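A day at the Skostell repair fair

I had been meaning to get to Skostell for years, and this summer my sister finally talked me into it. We took the early bus, changed once, and walked the last 2 miles along the canal with a bag of rolls and far too much coffee. I would do that walk again tomorrow!

The fair fills the old Dervishi mill, a long brick building that used to turn out blankets (there is still a lovely smell of wool on the upper floor). Entry was 11 dollars, and that got us a paper map, a stamp on the hand and a seat at any of the talks. Mimoza Angelovski was at the door, and she sent us straight up to the clock menders before it got crowded – very good advice.

I could have stayed with the clocks all day. Heino Kļaviņa had brought a wall clock he bought as a box of parts one January, and he let my sister wind it. After that came the chair caners, the sewing machine people, and a lunch of bean soup and dark bread that I'm still thinking about.

The computer section is down on the ground floor, and I'll admit I only went in to get out of the sun. I ended up staying for a whole talk on keeping old office machines going, and came away feeling a bit guilty about the one in my closet.

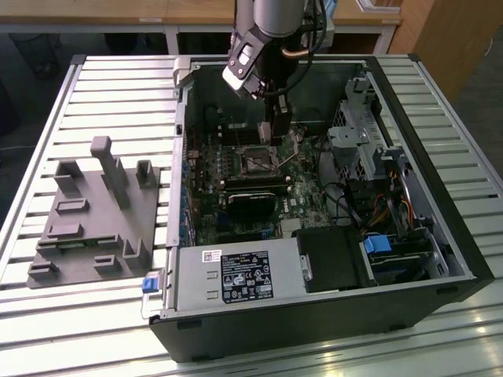 A Dell desktop with its side panel off, ground floor.

We finished in the yard, where I bought a mended lamp and my sister bought a stool she then had to carry all the way back along the canal. The last bus leaves earlier than the map says, so do check at the stop when you get off.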